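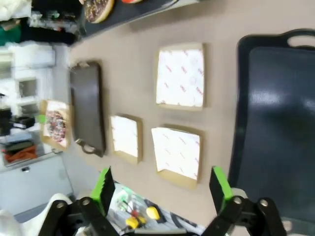
Boxes and trays on the packing table, gripper open.

EQUIPMENT CORNER: where we are on the packing arm budget

Quick one this issue, the print deadline moved up on us again. Several of you at the Clisasholm counter and at the bakery asked what the arm is going to cost, what's in the number and when you get a say. So here goes, in the order the questions came in.

First the money. The planning pot for the year is set and it is not getting bigger. Out of that comes the arm lease, fingers and pads, the table, spare trays, training hours, and whatever the electrician finds. Vodari quoted us on the arm and the gripper as one package. Rätsep quoted on the table and the cable runs only. Two quotes, two payment schedules, different end dates. Annoying but workable. We'd sooner have one end date and have asked for it.

Lease or buy? Lease for now. Buying looks cheaper on paper after the third year, but we don't know yet what we'll be packing in the third year. Donuts, sure. Pizza probably. Past that it's guesswork, and we've bought for guesswork before (the slicer, still in the hallway, still for sale).

Consumables. This is the line everybody skips and it's the one that hurt last time. Boxes, liners, finger pads. Pads wear. Vodari sells them in pairs at 204 a pair, list price, and wants us to stock 2 pairs at all times. That's in the budget now, it was not in the January draft. Boxes we buy anyway, but the arm is fussier about boxes than people are. A soft-sided box is a problem. A box with a lid that won't stay put is a problem. So before anybody signs up for a cheaper box please talk to us first. A few cents off the box can cost a lot more at the table.

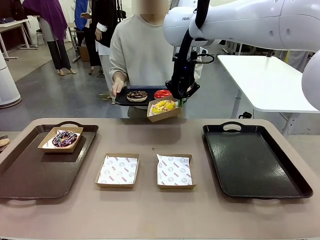
Do we have to change all our boxes before the arm comes in? Only the ones that go through the arm. Counter stock stays as is, and we'll run down the old boxes at the front before ordering more.

Trays next. We're budgeting for one kind of tray across both sites, with a cutout handle at each end. Mixed trays are fine for people and a pain for planning, every size is one more thing to set up and one more thing to reorder. Basex has a tray we like, 979 for the full set delivered. Their second option is cheaper but has a lower rim, and the bakery was pretty firm about not wanting a lower rim. Fair enough. If you have a strong feeling on color say so now, the price is the same.

Training hours. We put in paid time for everyone who'll work the table, not just the openers. Last round of equipment we trained the openers and hoped it would spread. It didn't spread. The hours come out of the equipment line this time and not out of your department, so please don't book them against your own budget, we will only have to move them back.

Power and floor. The electrician's visit is paid for but not what comes after it. There's a contingency of 2000 for that and it covers both sites together. If Clisasholm needs a new circuit that's most of it gone. Cables need covers or a tray under the table, whichever Rätsep can fit, and we've asked for both prices. Still waiting on there reply.

Service contract. Two levels on offer. The basic one is phone help plus a visit when they can get to us. The better one has a promised visit time and a loaner gripper while ours is away. We're leaning to the better one for the first year and then dropping down — assuming the contract lets us drop down, which the draft doesn't say. Asked. Will report.
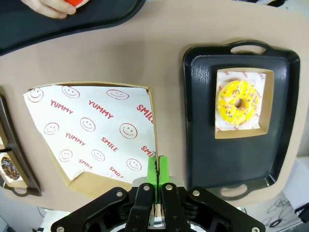 The bakery sent back a note on the first draft of all this, saying the service money would be better spent on a spare set of fingers and a weekend of extra training, and that a loaner gripper is no help at all if it arrives after the morning rush is over. They also wanted to know why the table was being priced before the floor had been measured.

Good points, both. On the table, the floor is now getting measured first and Rätsep will requote if the size changes. On the fingers, we've asked Vodari for a price on a full spare set so we can put the two options side by side. If the spare set comes in under the difference between the two service levels, we'll probably go that way. Not decided.

What's NOT in the budget, since it keeps coming up: a second arm, any kind of label printer, new lighting, moving the ovens. A second arm may be worth talking about next year once we have some real numbers from the first. Please don't plan shifts around it.

What we need from you. Box sizes you use now, all of them, including the odd ones for big orders. Busiest hours by site. Anything you pack by hand that you'd never want near an arm (cream tops, anything tall, tell us). And the measurments of the back doorway at Clisasholm, because the table comes in one piece and the last thing that came in one piece went home again.

Send it on paper or drop it in the equipment folder, either is fine. Sheets are by the time clock. The revised budget goes up on the board as soon as the service and finger prices are in, and the lease doesn't get signed before then.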